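Cleaning fee and a "linen surcharge" on a villa rental, is this normal?

Posted in Vacation Rentals by Naveen Vishwakarma

We booked a villa in Huvon for June through an outfit called Kavo, five of us including my in-laws. The listing had one cleaning fee, fine, I've paid those before. Then the final invoice showed up with a linen surcharge of 80 dollars per bedroom on top of it! I went back through the listing and there's not a word about linens being extra. My wife thinks we should just pay it and enjoy the pool. 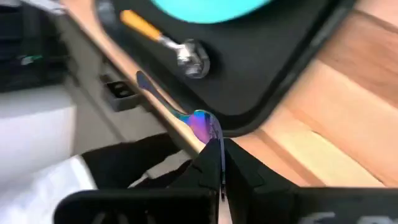

I did write to them and got a very cheerful email back that answered a different question (they told me what time check-in was). The balance is due soon and I'd rather not lose the place, it has 3 bedrooms and everything else that size is gone. Has anyone gotten one of these taken off?

bassey_beachbum

Yes! Same thing happened to us with another agency. Look at the confirmation they sent when you paid the deposit, not the listing, the listing can change any time they feel like it. If the linens aren't on there, reply to that same email, attach it, and ask them to send a corrected invoice. Don't ask whether the charge is right, just ask for the corrected one. Mine came back in 2 days with no argument. I'd pay everything else by the due date though and say in writing that you're doing it, so they can't claim you skipped the balance.
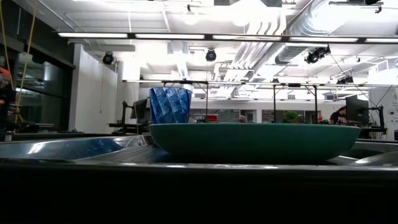
Blue cup and teal bowl

Also check if the fee is for a mid-stay change of sheets. Some places sneak that in as a default and you can just say no thanks.

Itach

just bring your own sheets lol. we always do

marlo in 4B

Pretty normal in my experience, but it should be on the page before you book. I keep notes on every rental we stay in and I'm pasting the bit that fits, in case it helps:

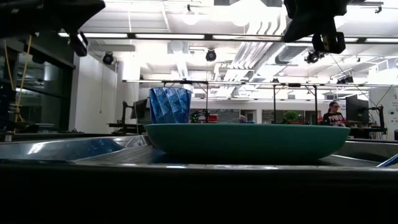 Huvon, June
Asked the office about the towel charge at check-in. The lady looked it up, said it was for a weekly swap, and took it off since we were only there a few nights. Kitchen well stocked, wifi slow upstairs.

So if email gets you nowhere, call them. I've had much better luck on the phone, mornings especially.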